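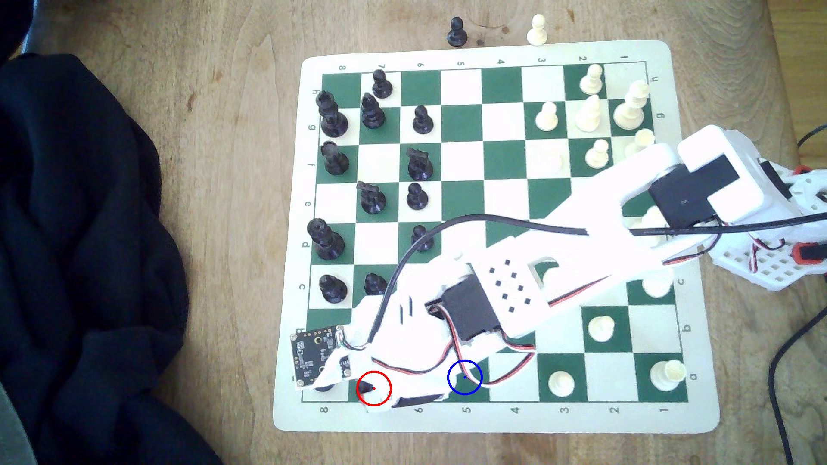
Why teach it by hand when you could just type in where the squares are? That was the first comment on our draft plan, and fair enough, the squares don't move. But the pieces do. They get put down off centre, they lean on the line between two squares, and the mat itself creeps a bit over an afternoon. So we went with demonstration. A person moves the arm by remote control, the arm's joint positions get logged, and the model learns from the logs.

Luvalden project, final report
Forinmont workshop, second year group

What we wanted
One pick and place on a crowded chessboard without knocking the neighbours. Not playing chess. The arm has no idea about legal moves and neither did we half the time.

Set up
White 3D-printed arm on the right of the board, servo driven, base on the table top. Roll-up vinyl mat, green and white squares, turned so the numbers run along the top and bottom and the letters go down the sides. This matters for the logs. Anyone reading "h file" and looking for it on the left or right will get it wrong, it's a row from where the arm sits. Black pieces on the far side from the base, white ones nearest. So every reach for a black piece goes over white first, which is the hard bit and the reason we chose that way round.

Taken pieces stand on the bare table past the top of the board.

Driving the arm
Two ways tried.

1. Moving it directly. Servos slack, hold the arm and push it through the move. Quick to learn. Bad data though, hands over the board the whole time, and the wrist sags as soon as you let go.

2. Remote control with a second arm (the leader). You move the leader, the white arm copies. Slower and feels odd for the first hour. After that much better, so everything from November on was done like this.

Lag was noticable on fast moves. We told everyone to slow down near the pieces and it mostly went away.

Recording
Logs taken with Nirnum, which we picked because the workshop had it already. Start, do the move, let go, lift clear, stop. We made 669 recordings in total, between 4 operators. Threw out a lot. Reasons for binning:
- piece knocked over on the way in
- operator changed their mind halfway
- gripper closed on air
- forgot to press start (more than we'd like)

Which left 141 we were happy to train on. Small, yes. We did try training on everything once, mistakes included, and the arm learnt to hesitate over the king like we do.

What went wrong
Cable. The long black one from the base loops right over the board and it drags. It can lie against a pawn and you don't see it until the pawn goes. Should have clipped it along the forearm with the servo wires in week one.

Mat curl. The far edge lifts slightly. Didn't tape it, should of.

Tall pieces. Kings and queens need the arm to come in higher than pawns, and our early demos were nearly all pawns. The model then came in at pawn height for everything. Fixed by recording a batch with only tall pieces.

Result
On pawns with a clear gap round them, good. On the crowded side, patchy. On rooks in corners, poor, the arm is close to its full stretch in the far one and folded up tight in the near one. Same fingers for all of it. The Antoniuk soft pads we ordered came too late to test, they are in the drawer with the spare servos.

If another group takes this on
Agree one approach height per piece before anybody records. Swap operators often, tired people drive badly after 4pm. Write down which way round the board is. Keep the bad recordings in a seperate folder, we deleted our first lot and then wanted them back for the graphs.

Logs and config files are on the shared drive under Luvalden, the newest folder is the right one.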